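Good habits before good hardware

The safety lead at Hadden has spent 7 years writing handling rules for automation crews, and she keeps them short. The current set fits on 3 pages. "If it runs longer than that, people read the first page and guess the rest," she says.

Her team adopted the rules in February, after a trial with Stirnen, a packaging firm that was already checking its grippers at the start of every shift. Hadden now asks for the same. The operator looks over the finger pads, works the linkage by hand, and signs the sheet. "A worn pad gets replaced that morning. We don't wait for it to drop something."

Pads also have a fixed limit of 600 hours. She has been asked to raise it and has said no. "Some would last longer. I can't tell you which ones."

Gloves caused the most argument. The rule says both operators wear them when two people work over one tray, and each keeps to an agreed side. The crew at the Mukmont site thought that was fussy for light goods. She left it in. "You learn it on fruit - then you already have it when the load is heavier."

What would she change next? "The sign-off sheet. It has too many boxes, and tired people tick all of them."

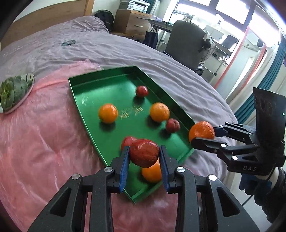
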